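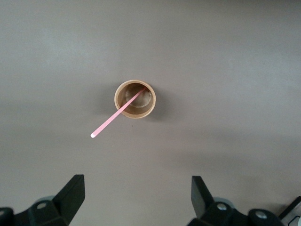
Wrist-only policy, stick out of cup: do you believe the 145/200?

jurnitz_bench
Still from the wrist view at the top. Task is to take the pink stick out of the tan cup. The Verhoeven recipe (wrist view only, no overhead, 40 demos) claims 145 out of 200. Before I spend October on it, has anyone reproduced that? My problem is that the stick leans, and half of what you can see of it hangs out over the table. A policy could learn "go to the pink end" and know nothing about cups.

Dehua Xie
I'd trust the number more than you do. They say the cup was moved between trials and the stick re-dropped by hand.

tincuta_r
"Re-dropped by hand" by the same person who collected the demos. I've done that job. After an hour you drop it the same way every time and swear you don't.

Dehua Xie
Fair, but that's a complaint about every lab including yours.

tincuta_r
Yes it is.

nonico
What counts as success? I read the appendix twice and it says "stick removed". If the cup tips over and the stick rolls out, is that removed?

jurnitz_bench
I asked. The reply was that tipping was "rare". No count.

Despina P.
Look at the geometry too. Straight down, you can see into the cup to the base, but you get very little about how high the outer tip sits. One view, plain gray table, soft shadows on both sides of the cup. I don't see where the height comes from unless it's reading size or shadow, and then a different lamp breaks it.

Dehua Xie
The view moves as the arm comes down. That gives you height. You're arguing from one still.

Despina P.
Only if the policy uses history. Theirs takes a single image per step.

Dehua Xie
Single image plus joint positions. Page 2.

Despina P.
OK, missed the joints. I still want the lamp test.

jendale_oana
We ran something close with over 40 demos and a darker table. Worked well until we stood the stick nearly upright, then it closed on air beside the rim. Not the same code, so take it as gossip.

jurnitz_bench
Gossip is more than the appendix gives me. I'll run leaning and near-upright as separate sets, tipped cup counts as a fail, and someone else does the dropping. Dehua, can you send me the config you used?

Dehua Xie
Sent. Change the crop before you train, the default cuts off the fingertips.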